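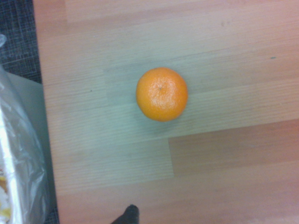 July, marmalade trials, batch 4

Second go at the low-sugar recipe, and I have to say I'm fond of this one already! Peel sliced thin by hand (the Kenditham slicer still chews it up, so please leave it on the shelf) and soaked overnight in 2,000 ml of water from the filter tap. Peel weighed 927 g before soaking. I forgot to weigh it after, sorry.

Brought up slowly in the big Higuchi pan, lid off, and kept at a lazy simmer until the pith went see-through. Hotia pectin went in at 4 pm, a bit clumpy, so next time mix it with the sugar first.

Set is softer than batch 2 but lovely on toast. Jars are on the left side of the fridge, help yourselves and write down what you think.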